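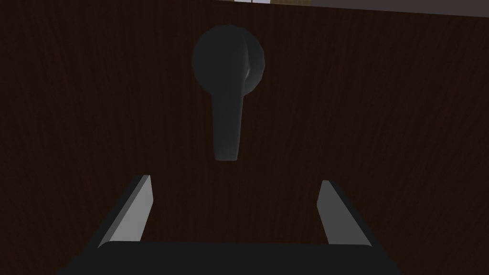
4.2 Door position and reported sleep

Households in Drultby were asked to keep a sleep diary for 16 nights in February. Each adult wrote down the time they went to bed, the times they woke up, and whether the bedroom door was open, partly open, or closed. Entries with no door position were left out of the analysis. Room temperature was not recorded.

Adults who slept with the door closed reported fewer wakings caused by noise from the rest of the home. The difference was largest in homes where someone worked an early shift. It was small in homes where everyone went to bed at the same hour.

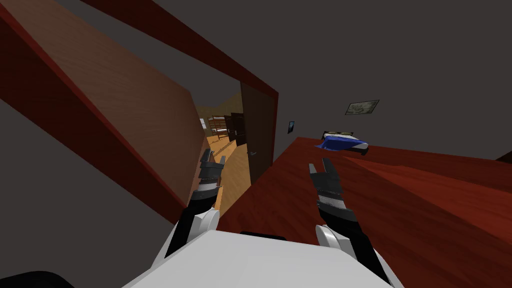

Parents of young children were the main exception. Most kept the door open on every night of the diary and said they would do so even if they slept worse. Several wrote that they wanted to hear a child who called out. We treated these households as a separate group, as Witkowska did in the earlier Skusto survey.

Comments in the margins of the diaries often dealt with stuffy air. A closed door was linked with a dry mouth or a headache in the morning, mostly in the smaller bedrooms.

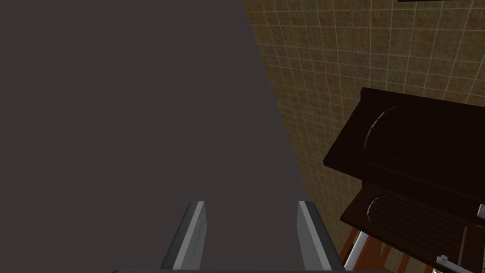

Rhonda MacPherson, commenting on a draft of this section, wrote that the stuffy air complaints may have more to do with closed windows than with doors, and asked for the two to be reported apart. The diary had no question on windows, so this could not be done.

Door layout was coded from plans. Figure 2 is a rendered interior with two wooden doors, each with a gray lever handle, and a narrow gap between them onto an adjoining room.

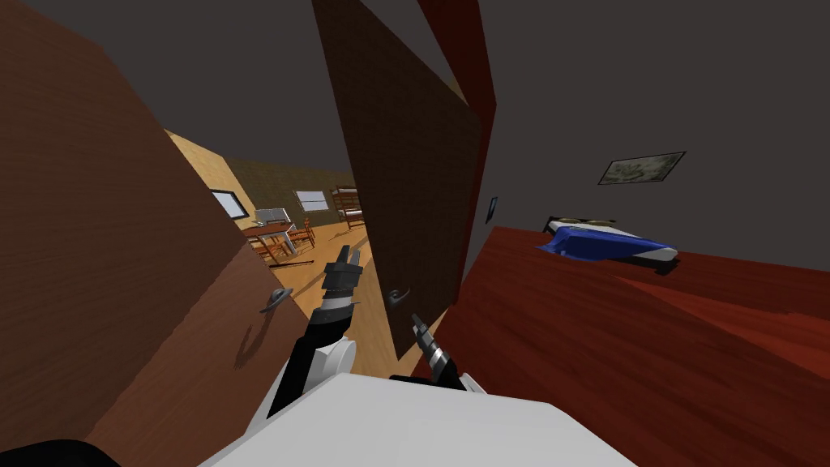

Section 4.2 prepared by Lucie Pelletier and Chia-hao Liu
Revised 2018-03-06

Bedrooms that opened straight onto a living area were coded as direct, and all others as indirect. Noise wakings were more common in the direct group, with the door open or closed. The 5 homes with plans that could not be read were dropped from this comparison.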